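Slotted aluminum rail for a bench, worth it or just use angle iron?

Workshop & Garage > Benches and Storage
Page 1 of 1

tallowfield
I'm redoing the long wall of my garage this winter and want a straight, solid rail along the back of the bench. It would carry a sliding stop, a lamp, and a few clamps that I move all the time. I've been looking at slotted aluminum extrusion. The shop in Venau that sells offcuts has a piece 2,000 mm long that would fit with a little left over.

My other choice is steel angle with holes drilled where I need them. I already own the angle. The extrusion would be new money.

Has anyone here lived with the aluminum for a few years? Does it stay straight, and do the slots fill up with junk?

benchdog_rr
Mine has been up for six years. It stays straight if what you bolt it to is straight. The slots do fill up. Sawdust is easy, a shop vac gets it. Glue drips are a pain, so keep a strip of something over the part you don't use.

Buy more T-nuts than you think you need. You'll drop them behind the bench.

Kettleson44
I'd use the angle. You already have it and it's stiffer than people give it credit for. Extrusion is nice for people who rearrange things every weekend. Most of us set a stop once and leave it.

tallowfield
I do move the stop a lot, that's the reason for asking. Drilling a new hole each time got old with the last bench.

benchdog_rr
Then get the extrusion. One more thing, don't order all the fasteners from different places. I had nuts from three sellers and one batch would go in the slot but wouldn't turn and lock. I threw out a bag of 200.

orchardlane
Posting a picture of ours. We have the rail with a flat black strap laid along it, on a slant in the photo. Black plates and brackets up at one end. 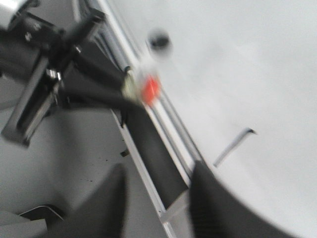
1. On the strap. Ours is flat and matte black, nothing fancy. I like having it beside the rail and following the same line, because anything that runs crossways gets snagged sooner or later. Tie it down at both ends and leave a little slack.

2. On the bolts. Get the shiny ones. Black bolts in black brackets look good and then you can't find them when you need to tighten something. A silver head shows up right away.

3. On end caps. Put them on. I scraped my arm on a cut end and I've capped every one of them after that.

Kettleson44
Disagree on number 2. Plain zinc bolts start looking bad in a damp garage. Black oxide isn't any better on rust, I'll give you that, but stainless in aluminum can seize up if you don't put something on the threads. I've had to cut two off.

orchardlane
Ours is indoors and heated so I haven't run into it. For a garage, yes, use anti-seize.

mudroom_mike
What size are the slots on yours? The photo doesn't help me there.

orchardlane
I'd have to go measure and I'm not home until Saturday. Don't order off my picture. Take a caliper to the piece you're buying.

pinecrate
Jestelton sells a starter box with the nuts, brackets and caps all matched to one slot size. I paid more than I wanted to but everything fit. I mounted a 600 mm piece over the sink side for towels and a longer one on the bench.

The Trudo ones are cheaper. The brackets were fine, the caps fell out. I glued them in.

benchdog_rr
I've used the Trudo brackets too. No complaints about those. For a lamp arm I'd use two brackets, one will creep down over time.

Kettleson44
One bracket and a lock washer has held my lamp for years.

benchdog_rr
Short arm or long arm?

Kettleson44
Short.

benchdog_rr
There you go. Mine reaches over the whole bench.

tallowfield
OK, I'm going with the extrusion for the back rail and I'll save the angle for the shelf under it. I measured the wall again and it's 2,259 mm from the corner to the door trim, so the offcut fits and leaves a gap by the door where the broom hangs.

Still not sure how far apart to put the screws that hold it down.

pinecrate
I went every 200 and that was probably too many. It doesn't move at all though.

mudroom_mike
Too many beats too few. Check the top of the bench with a long level before you start, or the rail will pull into the dip and your stop will bind there.

tallowfield
Good point, the bench top has a dip near the vise. I'll shim under the rail there. Picking up the piece on Saturday and I'll post the slot size once I have it in hand.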